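Avier mobile manipulation unit: progress report to the Graver fund, second period
Prepared by Gladys Muli

Summary

The unit is in service and the chair-handling work has continued. I would still describe its condition as fair. The supplier's February summary called it "fully commissioned", a phrase I would not sign. Our own log for the period holds 109 entries, and too many of them concern cables and wrist joints for me to share that confidence.

Set-up

Both arms were re-zeroed at the start of the period, following the Pichler procedure. The procedure takes 45 minutes on paper. It took us most of a morning, as the left wrist would not hold its offset until the joint had been warmed through. Pichler say this is normal. I have asked for that in writing.

The larger question is cable routing. The lines to the wrists run outside the arm housings with a good deal of slack, more on the left than on the right. Truklow's engineer wants them clipped close to the forearm. I am not convinced. The slack was left there so that the wrist can turn fully, and the one time we clipped it short the connector worked loose before lunch. For now we check the connectors by hand before each session and leave the loop alone.

Grippers

Wear on the finger pads is lower than we budgeted for, though padded seats are kind to them and I would not read much into it. The unit labels on both housings are to stay on, as the service record is kept against them.

Work with the office chair
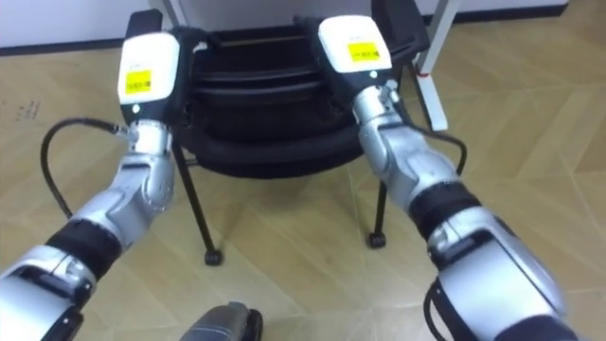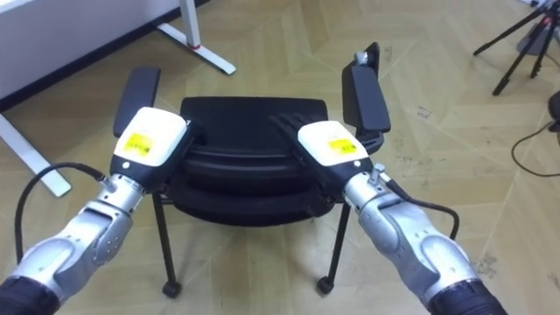
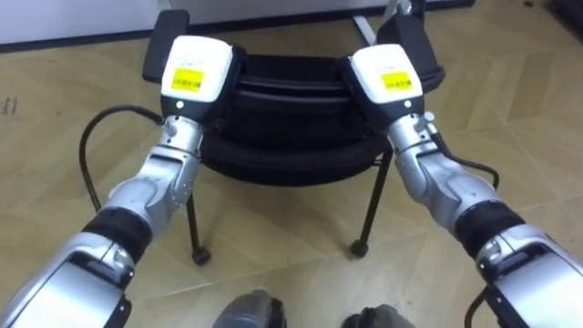
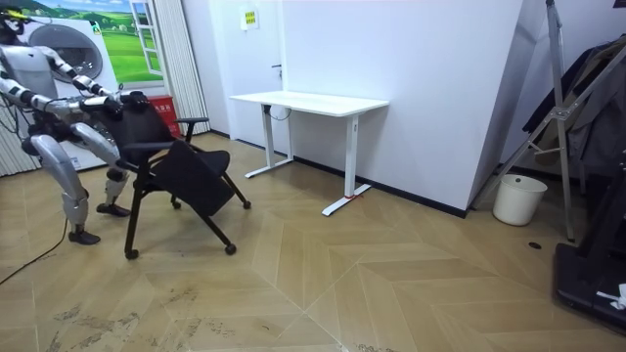 Supplier figures for grip repeatability come from a rigid test block. A chair on casters gives way when it is pushed, and the settings that suit the block do not carry over. We have lowered the closing force twice and will probably do so again. I would ask the fund to disregard the repeatability table in the last report until we have run our own set of 200 grips.

Spending and next steps

Spares came in under budget, almost entirely because 2 replacement wrist connectors are still on order. They should not be counted as a saving.

Next period we plan to repeat the zeroing with the arms cold, log the left wrist offset at the start and end of every session, and try a looser clip on the right arm only. If the offset still drifts -- and I expect it will -- the wrist goes back to Pichler under warranty, and the grip trials will wait until it is returned.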